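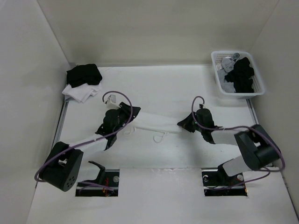

길고 납작하게 놓인 흰 천. 얇은 끈 고리 두 개가 아래쪽 가장자리로 늘어져 있음.

검색어를 입력하세요 검색

생활 섬유 관리 4주차 강의 노트
끈 달린 얇은 천, 펴고 접고 넣기
강의실 628호

지난주에 수건이랑 베갯잇을 접었죠. 네모난 것들은 사실 누가 접어도 비슷하게 나와요. 모서리 맞추고 반 접고 또 반 접으면 끝이니까요. 그런데 끈이 달리는 순간 이야기가 완전히 달라집니다! 이번 주는 끈 달린 것만 합니다. 캐미솔, 슬립, 얇은 에코백, 앞치마, 끈으로 여미는 주머니까지요. 제가 이 강의에서 제일 좋아하는 주차라서 말이 좀 길어질 수 있어요. 미리 양해를 구합니다.

교재는 74쪽부터 봐 주세요. 교재에는 캐미솔만 나와 있는데, 실습에서는 각자 집에서 가져온 걸로 해도 됩니다. 다만 첫 번째 연습은 다 같이 흰 천으로 해요. 왜 하필 흰색이냐고 매 학기 질문을 받는데, 대답은 아래 "흰 천은 그림자로 본다"에 적어 두었습니다.

1. 끈부터 찾기

접기 전에 제일 먼저 하는 일은 끈을 찾는 거예요. 너무 당연한 말 같죠? 그런데 세탁 바구니에서 꺼낸 캐미솔을 한번 보세요. 한쪽 끈은 몸판 안으로 말려 들어가 있고, 다른 쪽은 소매도 없는 옷에서 어떻게 그랬는지 한 바퀴 꼬여 있어요. 이 상태로 접으면 몸판은 그럴듯해도 속에 혹이 하나 생깁니다. 서랍에 세워 넣으면 그 혹 때문에 옆으로 기울고, 옆의 것까지 같이 눌려요.

저는 손가락으로 끈의 뿌리, 그러니까 몸판에 박음질된 자리를 잡고 거기서부터 고리 끝까지 훑어 나갑니다. 가운데를 잡고 털면 안 돼요. 털면 꼬임이 풀리는 게 아니라 다른 데로 옮겨 가거든요. 길이 조절 고리가 달린 끈이면 고리 앞에서 한 번 멈추고, 고리를 뒤집어 보고, 다시 갑니다. 꼬임은 열에 아홉은 거기 숨어 있더라고요.

끈을 다 폈으면 두 고리를 같은 방향으로 내놓습니다. 위로 내놓든 아래로 내놓든 상관없어요. 저는 몸 쪽, 그러니까 제 배꼽 쪽으로 내놓는 편인데, 그러면 접는 내내 끈이 눈앞에 있어서 놓치지 않아요. 교재 그림은 반대 방향이라 헷갈린다는 분이 있었는데, 한쪽으로 정해서 끝까지 그대로 가면 됩니다.

2. 두 끝을 잡고 수평 만들기

길쭉하게 접는 천은 양쪽 끝을 동시에 잡는 게 편해요. 한 손으로 가운데를 들면 얇은 천은 무조건 축 처지고, 처진 자리에 사선 주름이 생깁니다. 양 끝을 잡고, 살짝 당기고, 작업대에 내려놓기. 당긴다고 해도 고무줄 당기듯 하라는 말은 아니고요, 주름이 "어?" 하고 없어지는 데까지만 당기세요. 니트 조직은 당기는 대로 늘어나니까 더 살살!

내려놓을 때 한쪽이 조금 내려가는 건 아주 흔합니다. 오른손잡이는 대개 오른쪽이 몸 쪽으로 내려와요. 저도 그래요. 처음부터 자로 잰 것처럼 놓으려고 애쓰지 말고, 일단 놓은 다음 한쪽 끝만 다시 잡아서 맞추세요. 양쪽을 한꺼번에 고치려고 들면 가운데가 울어서 처음부터 다시 해야 합니다. 저는 그걸 저녁 내내 반복한 적도 있어요(슬립 한 장으로요).

손끝에 대해서도 한마디. 천을 움켜쥐지 말고 집으세요. 손바닥 안으로 천이 들어가면 놓을 때 따라 올라옵니다. 엄지와 검지 끝으로 가장자리만 물듯이 집고, 놓을 때는 손가락을 벌린 다음에 손을 옆으로 빼세요. 위로 빼면 새틴 같은 건 손가락에 붙어서 같이 들려요. 건조한 날엔 정전기까지 거들어서 정말 얄밉습니다. 12월 수업 때는 핸드크림을 바르고 오는 분들이 계신데, 크림이 다 스며든 다음에 만져 주세요. 흰 새틴에 묻은 크림 자국은 생각보다 오래갑니다.

3. 흰 천은 그림자로 본다

자, 약속한 대답입니다. 흰 작업대에 흰 천을 올리면 윗선이 잘 안 보여요. 바탕이랑 색이 거의 같아서요. 대신 한쪽 가장자리를 따라 가느다란 그림자가 생기는데, 이 선을 보고 접는 연습을 하는 겁니다. 색 있는 천은 테두리가 저절로 보이니까 눈이 게을러져요. 흰 천으로 연습하고 나서 남색이나 검정으로 가면 세상이 갑자기 친절해진 기분이 듭니다.

요령은 세 가지 정도인데 순서는 없어요. 고개를 낮춰서 작업대와 눈높이를 가깝게 해 보세요. 그림자가 더 진하게 보입니다. 조명이 바로 위에 있으면 몸을 조금 옆으로 비켜서 빛이 비스듬히 들어오게 하고요. 그래도 안 보이면 손끝으로 가장자리를 따라가면 됩니다. 손이 눈보다 정확할 때가 많아요. 박음질 선은 만져 보면 바로 알거든요.

집에서 연습할 때 흰 식탁이 없으면 흰 도화지를 깔아도 되고, 이불 위는 피해 주세요. 푹신한 데서는 그림자가 다 뭉개지고, 천도 바닥을 따라 울퉁불퉁해집니다. 침대 위에서 접는 게 편하다는 마음은 잘 알지만(저도 빨래는 침대에 쏟아 놓고 시작해요), 연습만큼은 딱딱한 면에서 합시다.

4. 작업대 정리와 손 놓는 자리

접는 자리 주변에는 아무것도 쌓아 두지 마세요. 컵도, 휴대전화도, 다 접은 것도요. 다 접은 것은 꼭 옆으로 옮기고 다음 것을 폅니다. 얇은 천은 펼칠 때 생각보다 넓은 자리가 필요해서, 끈 하나가 옆에 쌓은 무더기에 걸리면 애써 접은 것까지 와르르 무너져요. 제가 Corkcombe에서 주말반을 할 때 제일 많이 들은 한숨이 그 소리였습니다.

한 장을 접고 나면 손을 한번 떼세요. 뭘 잡고 있지 않은 상태로 잠깐 두고, 면을 보고, 다음 것을 가져옵니다. 이 짧은 쉼이 있는 분과 없는 분은 뒤로 갈수록 차이가 나더라고요.
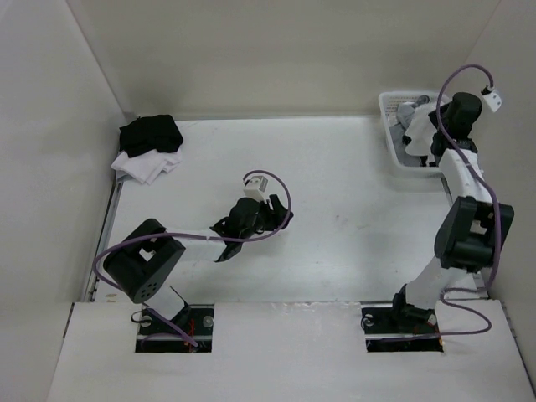 쉬는 동안에는 면을 손바닥으로 한 번 쓸어 봐도 좋아요. 먼지나 실밥이 걸리면 그때 치우면 되고, 흠집 때문에 까슬한 자리가 있으면 새틴이나 스타킹 소재는 그쪽을 피해서 펴세요. 올이 한번 나가면 아무리 잘 접어도 속이 상합니다. 저희 집 작업대에도 그런 자리가 하나 있어서 저는 거기엔 늘 수건만 올려요.

5. 본격적으로 접기

이제 접습니다. 캐미솔 기준으로 적을 테니 다른 물건은 알아서 응용해 주세요.

몸판을 뒷면이 위로 오게 펴고, 끈은 아까 정한 방향으로 내놓습니다. 양옆을 가운데로 모아 접어 길쭉한 띠를 만드세요. 겹치는 정도는 넣을 칸의 폭에 맞추면 됩니다. 띠가 되었으면 끈을 몸판 위로 올려 눕혀요. 이때 두 끈을 서로 엇갈리게 놓지 말고 나란히! 엇갈리면 겹친 자리가 도드라져요. 그다음 끈이 있는 쪽부터 아래로 접어 내려갑니다. 끈이 제일 안쪽에 들어가니까 서랍에서 꺼낼 때 다른 옷에 걸리지 않아요.

마지막 한 번은 접는 대신 밑단을 벌려서 주머니처럼 끼워 넣어도 됩니다. 여행 가방에 넣을 때는 이쪽이 좋고, 매일 꺼내 입는 서랍이라면 저는 권하지 않아요. 아침에 바쁜데 주머니에서 옷을 꺼내고 있으면 짜증이 나서 결국 다시 아무렇게나 던져 넣게 되거든요. 제 서랍이 그 증거예요.

에코백은 순서가 조금 다릅니다. 손잡이 끈이 두껍고 힘이 있어서 몸판 안쪽으로 접어 넣고 시작하는 게 편해요. 바닥에 주름이 잡힌 가방이라면 바닥부터 납작하게 눌러 주세요. 앞치마는 허리끈이 길어서 몸판을 먼저 다 접고 끈으로 한 바퀴 감는 방법도 있는데, 너무 꽉 감으면 자국이 남습니다. 린넨은 특히 그래요. 손가락 하나가 들어갈 만큼만 감으세요.

6. 어디에 넣을까

세워 넣기가 유행이라 다들 세우고 싶어 하시는데, 미끄러운 소재는 잘 안 서요. 칸막이가 있어야 합니다. 저는 Skoka 서랍 칸막이를 쓰고 있고, Rarnby 반 수강생들은 과자 상자를 잘라서 쓰는 쪽이 많았어요. 솔직히 결과는 똑같았습니다. 칸의 높이가 접은 것보다 살짝 낮으면 꺼내기 좋고, 높으면 손가락을 넣어 헤집게 돼요.

칸을 꽉 채우지는 마세요. 한 장 더 들어갈 자리가 늘 남아 있어야 빨래를 걷은 날 바로 넣을 수 있어요. 꽉 찬 칸에 억지로 밀어 넣으면 끈이 칸막이 밑으로 빠져나가는데, 그걸 모르고 서랍을 확 닫으면 끈이 끼어서 늘어납니다. 고무가 섞인 끈은 한번 늘어나면 되돌릴 방법이 별로 없어요.

흰 것과 진한 색을 한 칸에 넣어도 되느냐는 질문도 많았어요. 완전히 말랐으면 괜찮습니다. 조금이라도 눅눅하면 따로 두시고요. 새로 산 검정이나 빨강은 몇 번 빨아 입을 때까지 흰 것 옆에 두지 않는 게 마음 편해요.

7. 실습과 과제

실습용 흰 천은 Vlachopoulos에서 받은 자투리로 준비해 둡니다. 끈은 제가 달았기 때문에 박음질이 좀 삐뚤어요. 너그럽게 봐 주세요. 같은 천을 네 번 펴고 접는데, 마지막 한 번은 옆 사람 것과 바꿔서 합니다. 남이 접은 걸 풀어 보면 끈을 어떻게 숨겼는지 다 보여서 꽤 재미있어요!

과제는 집에 있는 끈 달린 물건 하나를 골라 접어 보고, 어느 단계에서 막혔는지 두세 줄 적어 오는 거예요. 잘 접은 결과보다 막힌 얘기가 훨씬 도움이 됩니다. 작년에는 끈이 뒤에서 교차되는 운동용 상의를 고른 분이 종이 한 장을 빽빽하게 채워 오셨고, 그 덕분에 그날 수업의 절반을 그 옷 하나로 했어요.

토요일 보강에 오시는 분은 고무줄 말고 본인 천만 챙겨 오세요. 다음 주는 모자 달린 옷입니다. 교재는 그 뒷장부터 이어서 읽어 오시고, 두꺼운 기모 후드 하나, 얇은 바람막이 하나가 있으면 같이 가져와 주세요.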